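Saturday, November 4, 2023

The grey bin and other lies about tidying

I have been told by three separate websites this autumn that what my house lacks is a single large bin. You put it in the middle of things, you drop in whatever has no home, and at the end of the week you sort it. The method has a name, the Girno method, and a paid course, which I didn't buy. I read the free pages and the comments, and I think I got the gist.

I don't believe in methods. I have owned a label maker. I have folded T-shirts into little upright envelopes and watched them fall over like drunks by Wednesday. But the kitchen drawer had stopped closing, and the box under the stairs had become two boxes, so I agreed with myself to try it for 27 days. The free pages say 21 is enough to form a habit, a number I have seen attached to everything from flossing to Portuguese, so I gave it a bit extra out of spite.

First there was the matter of the bin. Orkeris sell one that is supposedly made for this, with a lid and a slot for a card on which you write your intentions. I got a plain one from the trade counter in Wutlow for a good deal less. It has no lid and nowhere to put intentions. The man there tried to sell me a second one and said people always come back for a second one, and I thought, well, there's your problem with the whole idea in one sentence.

The rules, as far as I could make them out from the parts that weren't behind the paywall:

Everything loose goes in.
Nothing comes out until sorting day.
On sorting day every item is given a home, given away or thrown away.
You may not put anything back in the bin.

That last rule is where the trouble is. The kind of thing that ends up in a bin like this is there precisely because it has no category. If I had known where a wooden fork lived, it would have been living there. A single wooden fork isn't cutlery in any useful sense, it won't go in the drawer with the metal ones without looking like a mistake, and it isn't rubbish either, it's a perfectly good fork. The website's advice for such items is to "group like with like". Like what?

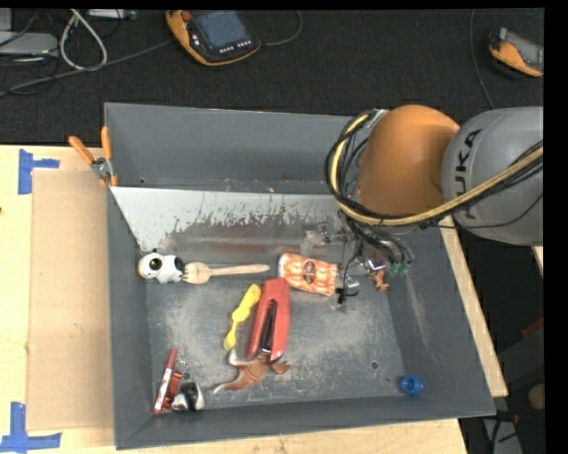
And then there are the toys. The free pages are very firm on small toys and figurines, which they class as "sentimental clutter" and want you to photograph and then let go. I have a low opinion of this. A photo of a small white animal with black patches is one more photo in a phone that already holds 1000 photos I never look at, so all you've done is move the clutter somewhere you can't trip over it. I'd sooner keep the toy. It weighs nothing, and it has a face, or enough of one that I'd feel bad.

Packets are a different matter and I'll give the method some credit there. I had no idea how many half-thought-about packets of things were drifting through this house until they all had to land in one place. You buy something bright because it's by the till, you put it down on the nearest surface, and from then on it is simply part of the surface. Putting packets in a bin does make you look at them. Whether you need a bin for that, or could just look at the surface, is a question the course presumably answers in module two.

Plastic, too. I'd have said I was careful about plastic. I was not. Every sorting day turned up wrappers and crumpled see-through bits of I don't know what, and every one of them should have gone straight into the rubbish in the first place. I wasn't dropping them in the bin as things without a home. I was dropping them in because the bin was nearer. I'd like to see a tidying expert deal with that, because I think it sinks the whole ship. Give a lazy person a large container close to hand and they will use it as a dustbin. I can't be the only one.

The scrap of metal sheet is harder to defend. It was going to be a splashback, or part of one. Later it was going to go behind a radiator, which my neighbours swear by and I have my doubts. It has been scratched past the point where anybody would want it on show, and it has a nasty narrow corner on it, and at every sorting day I picked it up by the safe side, agreed that it should go to the tip, and leaned it back where it had been. That broke the fourth rule every time. I'm not sorry. The tip in Wutlow wants you to book a slot online now, and I'm not booking a slot for one piece of metal.

So, did it work? The drawer closes. I will admit that much. The two boxes under the stairs are one box and a carrier bag. Against that, I now own a large grey bin, which takes up more room than anything I got rid of, and which is already scuffed and dusty at the bottom in a way that makes me want to clean it, so there's another job I didn't have before.

A commenter on the Girno pages claims to have removed 600 items from a one-bedroom flat this way and says she has never felt lighter. I'd like to know who counted, and whether each paper clip was an item. Another one says to try the Su boxes instead, small stacking ones with a window in the front so you can see what you're avoiding. They're sold in sets and I looked at the price and shut the laptop.

What I've settled on for the time being is using the bin without the method. Loose things go in when people are coming round. They come out when I want them. The fork has been used to get the last of the pickled onions, a job it's rather good at, and afterwards I washed it and stood there for a bit with the drawer open before putting it in with the tea towels.

I'll probably have another go at the box under the stairs in March, when it's light enough in there to see what I'm throwing out.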